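Keeping the gate open at Fluletden

Mortimer Marchetti has walked the Fluletden block in every season, and he would like more people to do the same. As chair of the land trust that took over the old grazing run last winter, he spends a good part of his week answering questions about who owns it, who can go on it and what will happen to the sheep.

"The trust owns it," he says. "It can't be subdivided and it can't be sold off in bits. That's written into the deed, and it took us a long time to get the wording right."

The block covers the ridge behind the township and the gully that runs down to the estuary. It was farmed by the Dudás family until they decided to give it up. Marchetti says the family had offers from developers but wanted to see it kept in one piece.

"They came to us. I want that understood, as people seem to think we went knocking on their door. They set a fair price and gave us time to find the money."

Finding it was slow. There were raffles, a calendar and a run of quiz nights at the hall, and 1000 people gave something, many of them only a few dollars. The rest came from a bequest.

Public access has been the hardest thing to settle. Under the draft management plan, which was released for comment in June, there will be 3 marked tracks. One follows the old stock route to the top of the ridge, another goes around the estuary side, and the third joins the two through the bush in the gully. Dogs will be allowed on a lead on the estuary track but nowhere else.

Marchetti expects complaints about the dogs. "I've had them already, from both sides. Some want no dogs at all and some want them running loose. There are ground-nesting birds on the upper slopes, so I don't see much room to move."

The sheep will stay, at least for now. A neighbour leases the lower paddocks, and the rent pays for the rates and the insurance. Marchetti says taking stock off all at once would let the gorse in, and the trust does not have the labour to fight it.

"You'd lose the tracks in a couple of years. Grazing keeps the open ground open. We'll fence the gully first and see how the bush comes back, then look at the slopes above it."

The fencing is to be done in stages over 10 years. Some of the posts on the boundary are older than he is, and the wire has been patched so often that there is more patch than fence. The first stage, along the creek, has been priced and the trust is waiting on a grant decision.

He is less certain about the stone buildings. The cottage at Prulolitz, on the far side of the ridge, has lost its roof and part of one wall. A heritage architect has told the trust it could be stabilised, though not cheaply. Marchetti would like it made safe and left as a ruin. Others on the board would like to see it rebuilt and used as a hut.

"We've argued about it at 4 meetings now. It's a good-natured argument. A hut needs water and a toilet and somebody to clean it, and I keep coming back to who that somebody is."

Asked whether the trust has taken on too much, he takes a while to answer. He worked for the harbour authority before he retired and says he is used to jobs that run on past the people who start them.

"I won't see the bush close over in that gully. My grandchildren might. In the meantime there's a culvert that blocks every time it rains, and that's what I'll be doing this weekend."

The culvert is on the estuary side, where the farm road crosses the creek. The council has agreed to replace the pipe but has not given a date. Until then the road is closed to vehicles past the second gate, and walkers are asked to use the stile and to leave the gates as they find them.

A small car park is planned at the township end, on the flat ground where the yards used to be. Residents of Wenix Road have raised concerns about traffic, and Marchetti has met with several of them. He says the entrance has been shifted further down the hill as a result, and that he is happy to meet with anyone else who wants to talk about it.

Comments on the draft plan close on July 4, 2024. Copies are at the library and the general store, and written comments can be left at either. Marchetti says handwritten ones are fine.

"We had one on the back of an envelope. It was a good point about the stile, too, so we changed it."

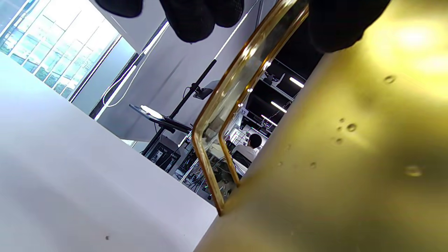
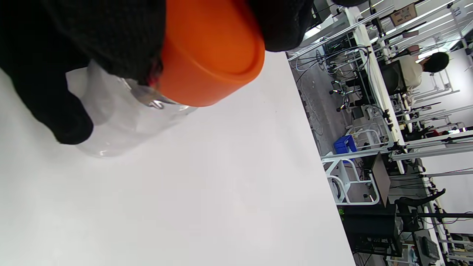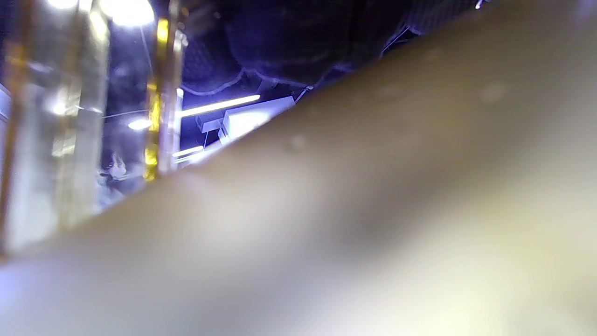 Centre: a gloved hand holding a clear bottle with an orange cap. First picture: water droplets on a gold-coloured surface.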